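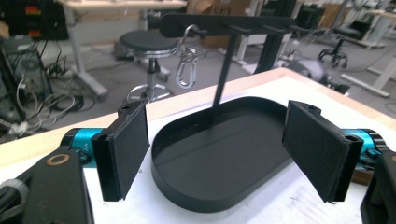 Call for participants: the Hirklow bench sessions

We are looking for 11 people to come to our workshop in April and spend an afternoon hanging small things on a small stand, taking them off again, and telling us what they think of it. Carabiners, mostly. There's a black tray that goes with the stand, and we want opinions on that too.

I should say up front that I'm not convinced by any of this. My colleague Bình Khúc believes that people who have a stand with hooks and a tray by the door will use both, every day, and stop losing their keys. I have owned several such stands. They ended up holding one dead pen and a scarf. Bình says my old ones were badly designed. Maybe so. We've agreed to settle it by asking people who don't work here and don't care which of us is right.

What you'd be doing

You sit or stand at a table (there's a stool if you want it, though it's a workshop stool and has no back). You work with the stand and tray for 60 minutes, with a break in the middle. We'll ask you to hang things up, move them between pegs, drop them in the tray and pick them out again, sometimes while talking and sometimes with your other hand full. Then you fill in a two-page form. Please write on it what you really think — "fine" is the least useful word we get. 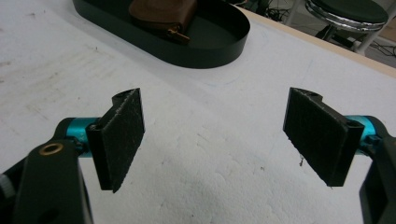
After the form there's a short talk with Hilkka Valtonen, who runs the sessions and has promised to keep both Bình and me out of the room. She'll ask which parts annoyed you and whether you'd put the thing in your own home. You can say no. I'd say no.

Who we want

Adults with ordinary habits. You don't need to be handy. We'd like a few left-handed people, and a few who have trouble with small clips or stiff gates, whatever the cause. If you've ever bought an organizer and quit using it within a month, please apply. If you make or sell home storage for a living, please don't.

What we can't offer

A finished product, a discount on one, or a share in anything. I've read a lot of calls that promise you'll "shape the future" of some object. You'll be helping us decide whether a tray should be a bit deeper. It's possible we'll ignore you, though we'd have to argue about it first.

What we do offer

A Clotero gift card at the end of your session, coffee, and a sandwich from Đỗ down the street. Tell us ahead of time if you don't eat meat. You get the card even if you decide to leave early.

Practical matters

Sessions start at 3 p.m. Use the Kosside entrance and ring for room 2505. The elevator works, but it's slow. Parking is poor, so take the bus if you can.

To apply, write to Hilkka Valtonen at Hirklow with your name, which hand you write with, and one or two lines on where your keys are right now.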